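About Sostov

We're a small shop in Brindum that tries out robot arms and grippers so other people can pick the right ones. Ilse Steinbach and Anqi Cai started it with two arms and a long list of questions - we still have the list, and it keeps growing!

Most of our comparing happens on everyday stuff: open boxes, hand tools, small blocks, whatever has an awkward edge to grab.

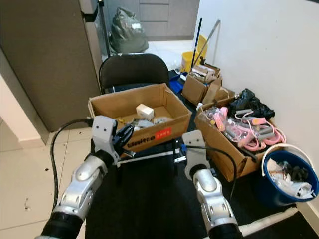

What we write down

Every missed grab, every dropped part, every cable that got in the way. Arne Grube keeps the log, 387 runs so far, and he loves a good failure.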